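I was told the ribbed pads would change everything. The person who told me was selling ribbed pads, so I put that to one side and ordered two sets anyway.

Some background for anyone who hasn't read the earlier posts. I've been using hand-held grippers since September to record demonstrations: you hold the thing, you squeeze, the camera on top records what the fingers do, and later somebody tries to make a robot arm do the same. I do the recording part. Felista Shemweta does the part with the arm, over in Skestville, and sends me messages at 11 at night asking why my left hand drifts so much.

The question this time was fairly dull. We had the Broten pads, which are smooth and came with the grippers, and we had the Kaewsai pads, which are blue and ribbed and cost more. Does the ribbing help with small, slippery things? The product page says yes in large letters. It shows a gripper holding an egg. I have never understood the egg. An egg is a big stiff object with a friendly shape, and if your gripper can't hold one you should be asking for your money back.

So, jewellery. Ketsara Sriwong suggested it months ago and I ignored her, which I now regret a bit. Costume jewellery is cheap, nobody cries if a string snaps, and it is horrible to pick up. Beads roll. Bangles lie flat and offer you nothing to grab. Thin string disappears into the gap between the fingers and stays there. My aunt Usa has a drawer of it and said I could have whatever was tangled.

### What I did

Same table, same box, same person squeezing. I did all the smooth-pad runs over one morning and the ribbed-pad runs the next, ten tries per item, with both grippers going because Felista wants two-handed data. The left one mostly holds back or nudges and the right one does the lifting. I scored a try as good if the item came clear of the box and went down on the table where I meant it to go. Anything else was a miss, including the ones where I swore and fished it out by hand.

I know what's wrong with this already. One person, two mornings, and I was better at it on the second morning because I'd had all that practice on the first. If you want to throw the whole thing out on those grounds I won't argue much. I did go back and repeat a few of the smooth-pad tries at the end to see if I'd simply improved. I had, a little, but it didn't wipe out the gap on the items where there was one.

The box matters more than I expected. Its walls are low, but at the angle your wrist wants to be, the linkage still knocks against the edge. I've started coming in almost straight down with the right hand and slanting the left one across. It feels silly and it works better. 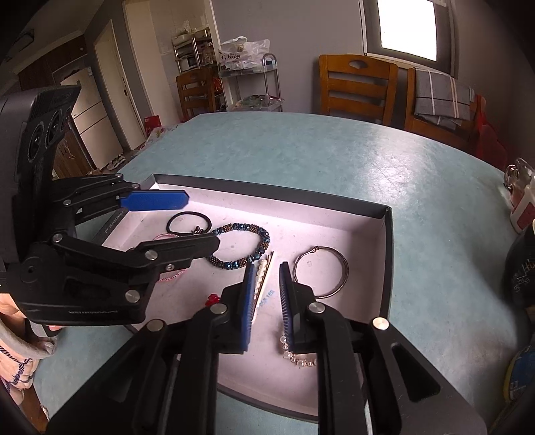 *Ribbed pads on both grippers, going for the pearl strand. The silver bangle is the one I complain about below.*

### The bead strands

A win for the ribs, and I'll say so plainly. With the smooth pads the pearly strand would come up an inch and then start to slither, slowly, the heavy end pulling the rest through. You could squeeze harder and it would slither more slowly. With the ribs, a bead tends to settle against a ridge and stay there. I went from four good tries out of ten to eight.

The dark faceted bracelet showed hardly any difference. I think the flat faces give even a smooth pad something to lie against. It also holds its curve, so you can hook one finger inside the loop and lift, which is cheating if you're testing grip but perfectly sensible if you're trying to get a bracelet out of a box.

### The bangle

Hopeless with both. A thin metal ring lying flat on a flat floor is a problem of getting underneath it, and no pad is going to fix that. The ribs may even be worse here, because the tip of the pad is a touch thicker than the Broten one and wants to ride up over the metal. The only tries that worked were the ones where I pinned one side with the left gripper and tipped the other side up. Felista was thrilled with those. She says it's the most useful thing I've sent her all year. I say it has nothing to do with pads and shouldn't go in their column, so I left it out of the score.

### Hair tie, string bracelet, odds and ends

The elastic hair tie comes up with anything. You could lift it with a pair of salad tongs. I include it because every pad comparison I've read includes something like it, and now I can see why: it makes your numbers look lovely.

The thin pink string is where I changed my mind twice. At first the ribs seemed better, because the string fell into a groove and was held. Then I tried to put it down. It stayed in the groove. I opened the jaws, shook them, tapped them on the table, and finally pulled it off with my fingernails. A pad that won't let go is a worse fault than a pad that slips, if you ask me, because a slip is obvious on the recording and a cling looks fine right up until it ruins the next step. Three of my ten tries ended that way.

The card with the little pearls on it was fine both ways. Pinch the edge, lift. Cards are easy if you catch them at an angle.

### About the camera

I had a Sora camera on loan for this as well and was meant to compare it with my usual one. I'm not going to say much, because I don't think I tested it fairly. The picture is sharper. The clear beads against the white inside of the box are still a nightmare, and I doubt a sharper picture helps when the trouble is that a clear bead on a white floor barely looks like anything. Sakda Saengthong reckons a darker liner would do more than any new camera, and he's probably right, and a sheet of coloured paper is a lot cheaper than what Sora are asking.

He also pointed out that my background is a mess. Chairs, shelving, fridge, shoes. He likes a plain curtain. Felista likes the mess, since arms end up in rooms with chairs and shoes in them. They can have that out between themselves.

### Is it worth the money?

A set of the ribbed pads cost me 200 dollars with shipping, and I bought two sets, so you can see why I'd like the answer to be yes. For beads, yes. For anything thin and stringy I'd want the smooth ones back on. For flat metal things, save your money and learn to use your other hand.

Swapping them is also a pain. The Broten pads pop off in a few seconds. The Kaewsai ones needed a lot of wiggling before they'd sit flush, and one of mine is still a hair crooked. I emailed to ask about it and got a cheerful reply with the egg picture attached.

What I'd like to see from any of these companies is a plain table: this object, this many tries, this many drops, this many times it wouldn't let go. Paweena Thaweesak did exactly that for a batch of suction cups last winter -- on her own time, with stuff from her kitchen -- and it told me more than every brochure I've been sent since. If she can do it with a bag of lentils and a colander, a company with a marketing department can manage.

I've left the ribbed pads on the right gripper and put the smooth ones back on the left. That's partly a compromise and partly that I couldn't face wiggling another set off. The left does the pinning and pushing, so it doesn't need much grip, and the string problem goes away if I pick up string left-handed. My left hand still drifts. Felista has noticed.

Next is the paper liner, dark green if the shop has it, and the same strands again with both kinds of pad. I'll also try shuffling the order so I'm not doing all of one pad and then all of the other. If you've used the Kaewsai pads for longer than I have, I'd like to know whether the ribs wear down, and what happens to the string when they do.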